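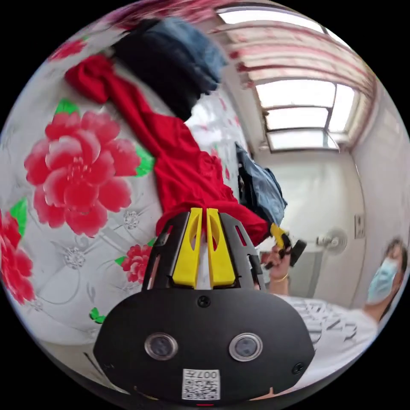

Red garment on the floral surface, dark clothes and denim folded behind it.

Sleeves wrinkle when folding long tops
Asked by Skundamach, September 18, 2021

I fold on a bed. The body comes out flat but the sleeves stay twisted. Is there a correct order?

2 answers

Farley
Sleeves first. Untwist from the shoulder seam to the cuff, lay each one across the back, then fold the body in 3. Pull the hem straight before the last fold – a crooked hem shifts everything above it.

Fergal Mulligan
I just roll mine. Denim I fold.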